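**Progress report to the Wendt Fund**
Home Baking Heritage Project, Prakik
March 28, 2021
Prepared by Hannelore Baumgart

I'm glad to be writing this one, as it has been a good winter for us! When I sent the last report in November we had a borrowed kitchen, a stack of index cards and a lot of hope. We now have 33 recipes written down, tested and typed, and most of them come with a recording of the person who gave them to us.

**What we set out to do**

The grant was for collecting the everyday baking of the older households in Prakik and the farms out toward Mikano, mainly flatbreads, filled pastries and the rolled cookies people make in the cold months. We asked for recipes that had never been put on paper. Nearly everybody said they had nothing to offer, then talked for an hour and sent us off with a bag of something (the poppy seed slices from the Mikano road deserve a report of their own).

**Collecting**

We visited 14 households. Where a visit indoors wasn't possible we did the interview by phone and picked up the written notes from the porch. The phone interviews ran longer than I'd planned, and I've come to like them. People cook while they talk. On one recording you can hear the oven door, then a long pause, then "no, they need a little more."

Amounts were the hard part. A "coffee cup" of flour meant something different in almost every house, so we started asking people to fill their own cup and weigh it on our kitchen scale. That has slowed us down, but the recipes now work for someone who wasn't raised in the family. The honey dough still gives us trouble. We've baked it 4 times and it spreads too much every time. My feeling is that the flour was coarser when the recipe was first made, and I'd like to try a stone-ground one before we give up on it.

**Testing**

Each recipe is baked once by our team and once by a person who has never seen it. The second baker is told nothing beyond what's on the page. This has been the best part of the winter for me, and it has caught a lot of mistakes — a missing egg, a filling with no salt, a dough that was supposed to rest overnight and got ten minutes. Over 20 of the recipes have now passed both rounds. The rest are waiting on the second baker.

One thing came up again and again in testing: thickness. Old notes say "thin" or "as thin as you can," and two bakers will take that two ways. We have begun giving a measurement, along with the size the sheet should reach, and results are much closer. There will be a page on rolling out near the front of the book, with plain advice on flouring the board, turning the dough and keeping the pressure even at both ends of the pin.

**The book**

Stasetti Print has given us a quote for a spiral-bound edition that lies flat on the counter. I prefer it to the stitched one, which looks nicer on a shelf but closes itself the minute your hands are sticky. The layout is done for the breads and half done for the pastries. Cookies haven't been started. The stories will run alongside the recipes in smaller type, and the families have all been sent their own pages to check. Most have written back, some with corrections in the margin and one with a second recipe folded inside the envelope.

**Money**

Spending is in line with the plan. We saved on travel and used part of that on the scale, a second recorder and postage, all within the equipment line you approved. Ingredients cost more than we expected, mostly butter and walnuts. I don't need to ask for any changes, and the full sheet is coming to you separately with receipts.

**What comes next**

- Finish the second round of testing
- Try the honey dough with stone-ground flour
- Lay out the cookie chapter and the page on rolling out
- Go back to two households near Mikano that asked us to call again in spring
- Get a printed proof from Stasetti and mail you a copy

If you'd like to taste anything before the proof is ready, please say so and I'll put a box together. The caraway flatbread travels well.

With thanks from all of us,
Hannelore Baumgart

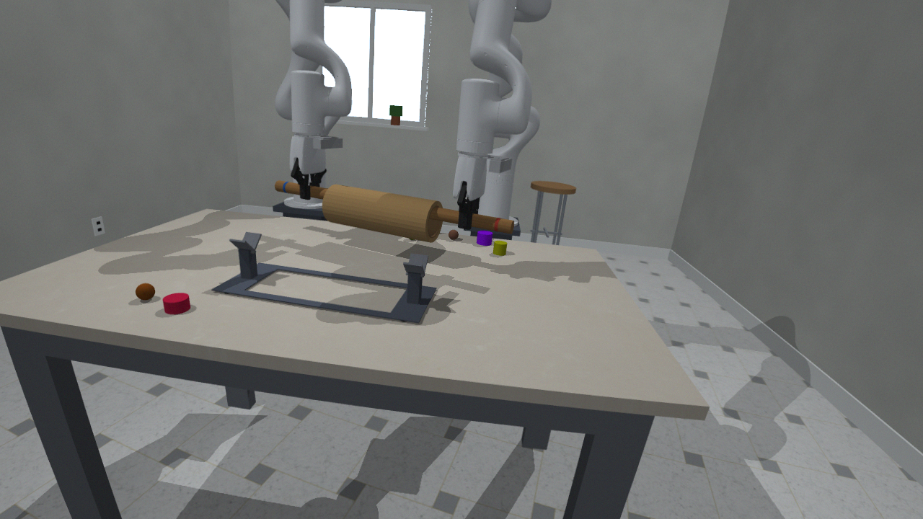
*Rolling pin held by both handles over the table.*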